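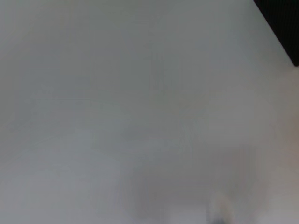 Wrist camera view, very close to a pale grey surface.

Join the Elville Robot Arm Club — new members wanted

We have room for more people on our Saturday build team, and we'd love to hear from you! The club is for anyone aged 14 and up who likes making machines move. You don't need to have coded before. If you can hold a screwdriver and put up with a motor that won't behave, you'll fit right in.

This season we're teaching an arm to pick up small parts and sort them into trays, ready for the Prolard Challenge in June. There are 2 teams. One looks after the gripper and wiring, the other works on the camera and the code that makes sense of what it sees (close-up views are the hard bit, and our favourite puzzle at the moment). You can swap between them whenever you like.

What we're after:
Builders, coders and people who are keen to try both
Someone who enjoys writing up our test notes
A parent or older student to help judge practice runs

Sessions start at 10 am in the Rotton Street hall, upstairs. Membership is $30 for the season and covers all parts. Bring your own laptop if you have one — we have a few to share.

To put your name down, see Carol Inskip at any session or leave a note in the club box at the front desk. Come along and have a go at driving the arm first if you're not sure.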